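Annunziata Colombo on learning the accordion at last

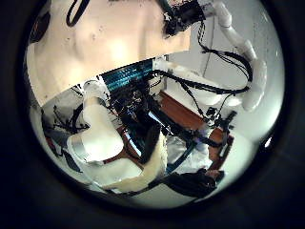
She bought it in August from a shop in Kurnton, carried it home on the bus and didn't dare open the case for 2 days. "I'd wanted one since I was a girl," says Annunziata Colombo. "My uncle played at every wedding we went to, and I used to sit under the table and watch his feet tapping!"

Hers is a second-hand Taheri with 123 treble reeds still in tune, according to the man who sold it, and she adores it. The first weeks were hard going all the same. "Your right hand has a tune, your left hand has buttons you can't see, and then you've got to remember to breathe with the bellows. I sounded like a gate."

Now she plays with four others above the library, mostly waltzes and a few old Italian songs that she's teaching them by ear (the words too, when they'll let her). They played for dancing in the spring and people got up for the very first number.

"I was so happy I forgot the second verse," she says. "We just went round again. I'm learning a polka now and it's terribly fast, my neighbours have been lovely about it."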